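Search this site
Search
Menu

Wulent Releases Firmware Update Tool for Nartey Cellular Modules

BRAMERVILLE - Wulent has released a new desktop tool for updating the firmware on its Nartey line of cellular modules. The tool is a free download for registered customers.

The tool works over a standard serial connection and checks each firmware file against the module's hardware revision before writing anything. If the supply voltage drops during an update, it stops and keeps the old firmware in place. A typical update takes 2 minutes.

"Most support requests we get are about power, and a lot of those start during an update," said Evdokia Spanos, product manager at Wulent. "The tool now reads the voltage first and tells you if it is too low."

Wokby, a maker of water meters, tested an early version on 193 modules. Hideaki Oshima, the firm's hardware lead, said his team used the command line version - it can update up to 30 modules in one run.

The old updater will remain available until July. Modules sold with a 300 series board need a separate file, listed on the download page. 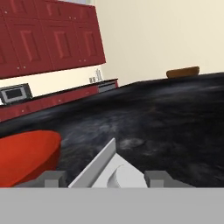 Dark stone-patterned countertop and cream wall, computer rendering.

Contact: Wulent Press Office, Bramerville | Copyright Wulent. All rights reserved. | Back to top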